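Stindmont reminds residents to rinse bottles as new collection round begins

Monday, May 9, 2022

The municipality of Stindmont has introduced a separate collection for clear plastic drinks bottles. Over 3000 households in the town and in the neighbouring district of Keltau are included in the new round, which replaces the mixed container service in place until the end of last month.

Under the new arrangements, bottles are collected every second week, on the same day as paper and card. Residents should place them in the yellow sacks delivered with the spring newsletter. Sacks should be tied and left at the kerb by seven in the morning. Blocks of flats with a shared bin store will keep their existing containers, which have been relabelled.

The service is operated on behalf of the municipality by Skolia, which has held the contract for paper and glass in Keltau for the past five years. Bottles are taken to the sorting hall on Joseph Street, where they are checked by hand before being pressed into bales and sent on for reprocessing.

According to the municipal waste office, the most frequent difficulty at the sorting hall is liquid left inside bottles. A small quantity of juice or soft drink is enough to soil the paper carried in the same vehicle, and soiled paper is rejected by the mill. Residents are therefore asked to empty each bottle fully and rinse it once with cold water. Washing-up liquid is not required, and bottles need not be dried.

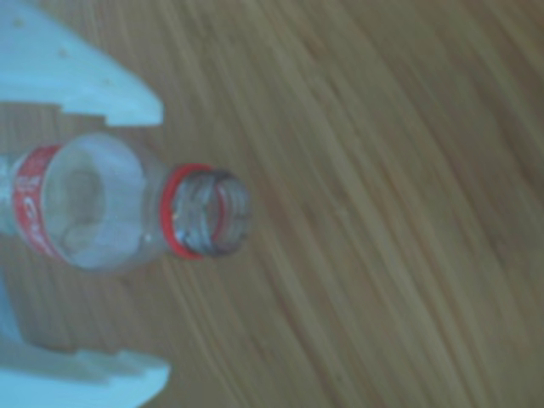
Caps should be removed and placed in the sack separately. They are made from a different plastic and are sorted out at a later stage. The narrow ring that remains on the neck once a bottle has been opened may be left where it is. The waste office has received a number of enquiries on this point and wishes to make clear that residents should not attempt to cut the ring off with a knife or scissors. Rings are separated mechanically after the bottles have been shredded.

Labels may also be left in place, whether they are paper or plastic film. Bottles may be flattened to save space, though this is not compulsory. Those who choose to flatten them are asked to press them lengthways along the side and not to twist them, as tightly twisted bottles tend to hold liquid and are more difficult to sort.

The following items are not accepted in the yellow sacks: bottles that have contained cooking oil, paint, engine oil or garden chemicals; plastic trays and yoghurt pots; plant pots; and carrier bags. Cooking oil bottles may be taken, with their contents, to the household recycling site in Keltau. Milk bottles in white or coloured plastic should continue to go into the general packaging bin until further notice.

Sacks containing items that are not accepted will be left at the kerb with a printed notice stating the reason. Residents may remove the items concerned and put the sack out again on the next collection day. No charge will be made. The municipality has no plans to introduce fines in connection with the new round.

Collection points have also been set up for those who live outside the area covered by the vehicles. These are located at the Keltau sports ground, the Stindmont railway station car park and the entrance to the Joseph Street sorting hall. The containers are emptied 2 times a week. Glass, cans and cardboard should not be left beside them.

Schools and sports clubs that use large numbers of bottles may apply for a wheeled container of their own. Applications are made on form 208, which is available at the reception desk of the town hall and at the branch library in Keltau. There is no closing date for applications, but containers will be allocated in the order in which forms are received. Clubs holding a single event, such as a tournament or summer fair, may borrow a container for up to 5 days.

A report on the first six months of the round will be presented to the municipal council in November. It will cover the weight of material collected, the share rejected at the sorting hall and the cost of the service in comparison with the previous arrangement. The council will then decide whether the collection should be extended to the outlying farms and hamlets.

Replacement sacks can be obtained free of charge from the town hall during normal opening hours. Residents who did not receive a roll of sacks with the newsletter should contact the waste office, giving their full address.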